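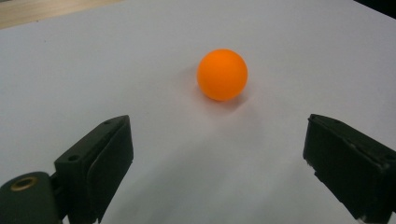 Nostell Tabletop Ball Set: Frequently Asked Questions

General

What size are the balls?
They are the size of a table tennis ball, plain orange, with no print or logo. They are sold as handling and sorting balls. We do not test them for bounce or roundness to any playing standard, and they should not be used for matches.

How many balls come in a set?
The standard set has 30 balls. The small set has 2 and is meant for single-ball placement work, where one ball stays in the container and the other is in play on the table.

Why orange?
It separates clearly from a white surface under ordinary room light. White balls were offered in the first batch and withdrawn. Users had trouble finding the edge of the ball against the table, particularly toward the far side.

Container 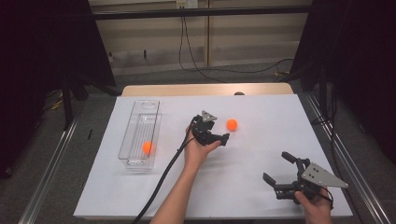 Which container should I use?
Any clear, open-topped plastic container with straight sides will do. A long, narrow one can be set down with the long side running away from you, which leaves the rest of the table free. A grip slot at one end is useful for carrying.

Can I leave balls in the container between rounds?
Yes. Spread them along the base. Do not stack heavy items on top, as a dented ball will not roll straight and cannot be repaired.

The container slides when I drop a ball in. What can I do?
Put a thin non-slip mat under it. Do not tape it down, as tape residue on a white surface picks up dust within days.

Surface

Does the table have to be white?
No, but all placement instructions in the booklet assume it. A plain, light, unpatterned surface gives the same result. Avoid glossy finishes, which reflect ceiling lights.
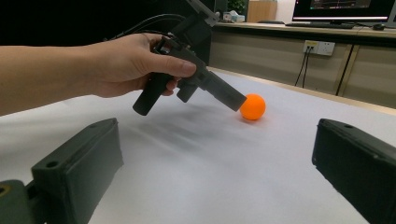 Orange ball on a white tabletop, desk and monitor in the background.

The ball will not stay where I put it. Is it faulty?
Usually the table is out of level. Set the ball down at the center, let go and watch it for a few seconds. If it always rolls in the same direction, shim the legs on that side. If the direction changes each time, look for wrinkles in the covering or a draft from a vent.

How far apart should the start and end points be?
Keep to 56 cm or less for seated work. Longer distances make people lean, and the forearm then blocks the view of the ball.

Does the shadow matter?
Only if you judge position by eye. A hand or tool held over the table throws a soft shadow that can hide a pencil mark.
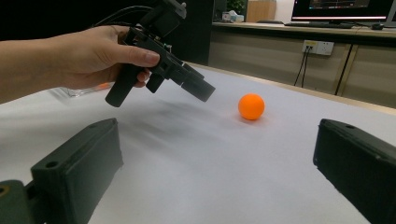

Two lamps, one on each side, reduce this more than a single brighter lamp overhead. Make start marks small and light, and put them where the ball does not cover them completely.

Care and orders

How do I clean the balls?
Wipe them with a damp cloth and mild soap, then air dry. No solvents. Alcohol wipes dull the color over time.

When should a ball be replaced?
When it is dented, cracked or visibly faded. Pankaj Kandpal in our test room retires practice balls after 300 handling cycles, but that is an internal rule and you may get longer use from yours.

Who handles bulk orders?
Dzintra Petrauskas, through the order form. Bulk orders placed in September ship in October.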